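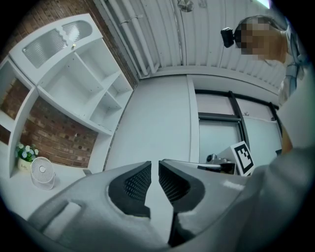 The brick wall and the tall white cabinet in the Sanurham store room.

Store room: frequently asked questions

Where is the store room?
At the back of the Nijs building, past the bike racks. Use the side door on Lisetti Lane. The front door is locked after 6 pm.

When can I get in?
Any day except Sunday, from 9 in the morning. The key code is changed in July and the new one is sent by email. Please don't pass it on.

What goes in the tall white cabinet?
Shared supplies only: paper, tape, spare bulbs, cleaning cloths and the like. Personal items belong in the lockers in the corridor. Anything personal found in the cabinet is moved to the lost property box and kept there for 26 days.

How much weight can the shelves take?
Keep each shelf under 9 kg. Put heavier things on the bottom shelf or on the floor of the bay next door.

Can I move the cabinet?
No. If you need it shifted for cleaning or a repair, write to Mirjam Boersma first. It must go back against the brick wall afterwards.

Can I put up hooks or a shelf on the brick wall?
Not without permission. Drilling requests go on form 411, which you can pick up at the desk. Sticky hooks don't hold well on brick and leave marks, so please don't use those either.

What about the pipes at the ceiling?
Leave them clear. Don't hang coats, bags or cables from them, and don't stack boxes up to them.

Is the room suitable for paper and textiles?
Yes, in a closed box with a lid. We ask for humidity below 70 per cent and check the meter weekly. Leave a hand's width between your boxes and the wall.

Do I need to label my boxes?
Yes. Write your name, your group and the month on the short side. Labels are in the desk drawer.

Something has run out. Who do I tell?
Add it to the list by the door. Orders go to Prorurov at the end of each month, and deliveries usually come the week after.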